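I have been putting off the garden things since about February, and I would have carried on putting them off if Caoimhe Cullinane next door hadn't asked to borrow a trowel. Just one trowel! I went out to the back step and came in ten minutes later with none, because they were under the compost sacks, behind the watering can, in the pocket of a coat I don't even like, and one was holding the side gate shut.

So that was my afternoon gone. I fetched every small digging thing we own and brought the lot indoors, where the light is better and the kettle is close.

A bit of history, for anyone new here. Most of our little trowels date from when Tegan Faulkner and I ran the seedling table at the school fair. We had grand ideas about children potting up their own sunflowers, and I bought far too many cheap plastic tools for it. The sunflowers did very nicely, thank you. The slugs had mine. 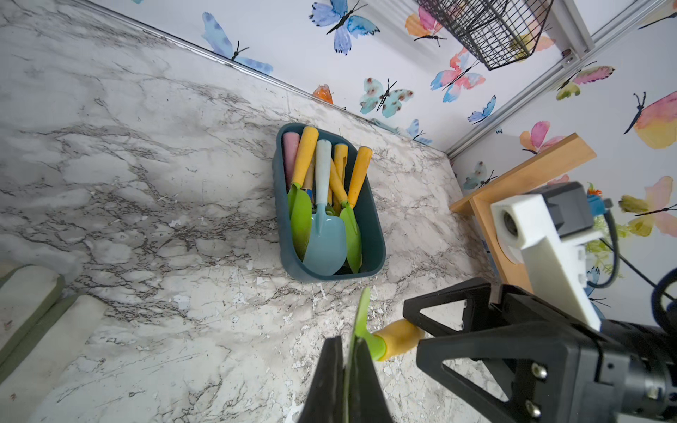
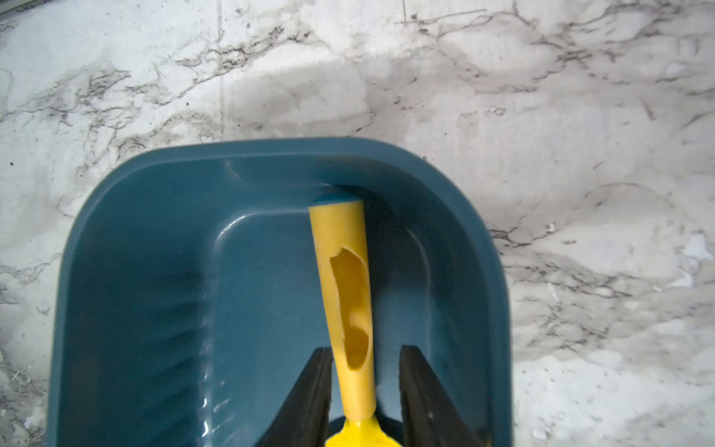 I do like having everything in one place at last, even if it's only one place until the weather improves. My old system was a canvas bag from Troltport (lovely bag, £11, no bottom left in it), and anything small went straight to the depths and stayed there. With the teal bin I can see the lime-green blades and the pale blue trowel and just grab one by the handle. The yellow handles have had the worst of it, mind you. One has a great long hollow in it where the plastic looks broken away, with a ragged edge that I don't fancy against my palm for a whole border's worth of bulbs.

Angus Merrick reckons I should wrap it in tape and stop fussing. He wraps everything in tape. His wheelbarrow is at least half tape by now, and I will admit it still goes. I might try it, or I might keep that trowel for scooping grit, where you're only holding it for a minute at a time.

Still to do: the big fork, the secateurs (stiff as anything) and the shoebox of plant labels, most of which have faded to nothing. Delwyn Ormsby says a soft pencil lasts longer than the special pen I paid good money for, so I'll be doing this year's tomatoes in pencil and we'll see who's right by August.

Caoimhe did get her trowel, by the way. She's putting in broad beans along the fence — and she has promised me a bagful if I keep the cat off them.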